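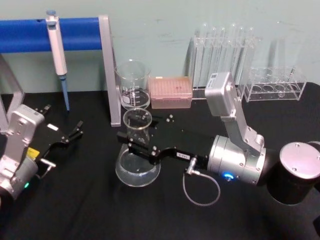
Wirkness Inn to Reopen With Four More Guest Rooms

11 Jan 2026

The Wirkness Inn will take overnight guests again this spring after a winter of building work on its east wing, owner Shafiq Uddin said. The inn closed to guests in November.

The work adds four guest rooms on the upper floor, all with private baths. Two face the millpond and two look out on the orchard behind the inn. A ground-floor room next to the front desk has been refitted with a walk-in shower and a wider door, and will be kept for guests who have trouble with stairs.

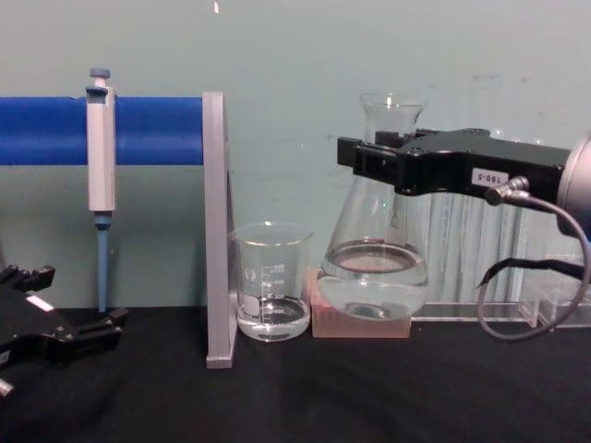
Uddin bought the inn from the Preda family, who ran it as a boarding house and later as a bed and breakfast. The front parlor and the main staircase have been left as they were. The old dining room has lost its back wall and now opens onto a sunroom with space for 65 people at breakfast or a private dinner.

"People kept asking if they could hold a family reunion here, and we had to send them to Cinberg," Uddin said. "Now we can seat them all at once."

The contractor, Viltis, started with the roof so that the inside work could go on through the cold months. Plastering is finished on the upper floor. Painting and the last of the plumbing are still to be done, and the carpet for the hallway is on back order.

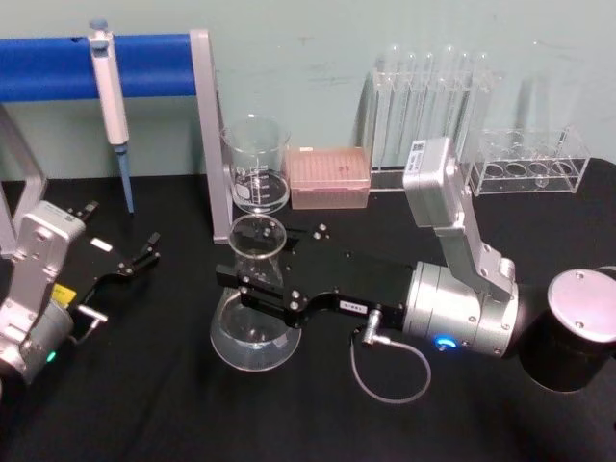
Reading time: 2 min

Breakfast will stay part of the room price. Darius Chiriac, who cooked at a hotel in Cinberg before joining the inn, will run the kitchen and plans a short supper menu for guests who don't want to drive after dark. Supper has to be ordered by noon. The dining room will not be open to the public except for booked parties.

Room rates have not been set. Uddin said the older rooms will cost the same as last year, and the new ones will be priced somewhat higher. Guests who had stays canceled by the closing will get first choice of dates and may carry their deposits over.

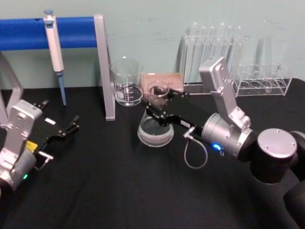
Parking moves to a new gravel lot on the north side, reached from Mill Lane. The front drive will be for drop-off only. A footpath from the lot to the side door is to be lit at night, and the steps at that door will be replaced with a ramp before opening.

Dogs are welcome in the two orchard rooms only, for a cleaning fee. Check-in will be from 3 p.m. to 8 p.m., with later arrivals by arrangement.

Bookings will be taken by phone at first. The inn's online calendar will be switched back on once an opening date is confirmed.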